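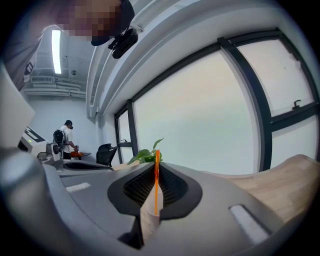 Figure 4. Desk bay, Lesgate room: overhead light tube, vent unit and pipe run on the back wall, windows to the right.

4.2 Setting up the desk bay

Read section 4.1 before starting. The steps apply to one Hesness desk in a room with ceiling lighting and a wall vent.

1. Switch on the ceiling lights. Leave the blinds at the setting recorded on the room sheet.
2. Set the vent to low and turn its slats up, so that light items on the desk are not blown about.
3. Place the desk parallel to the window wall, with a gap of 564 mm behind it for access.
4. Adjust the feet until the desk does not rock. Tighten each lock nut by hand.
5. Wipe the desktop with a damp cloth and let it dry.
6. Lay out the small items from tray 152. Keep stick-mounted shapes to one side, with the sticks all pointing the same way.
7. Sign the room sheet.

CAUTION: Do not stand on the desk to reach the vent or the light tubes. Use the step stool.

NOTE: Pipes and ducts under the vent are not to be used for hanging signs, cords or bags. Report any drips to Mwende Nyaga.

4.3 Handling stick-mounted shapes

1. Pick the piece up by the stick or by one point of the shape.
2. Do not bend the stick. Replace any piece with a crease or split.
3. Pass pieces across the desk at low height, clear of the other person's face.
4. Return pieces to the tray with the shapes at the same end.
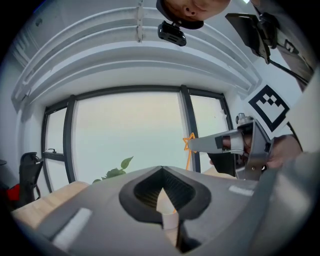

Can a star be used again if it has come loose from its stick?
Only after it has been reglued and left flat overnight. Spare sticks are cut to 173 mm and kept in the Wornow drawer.

Revision 04/10/2018, H. Rahimi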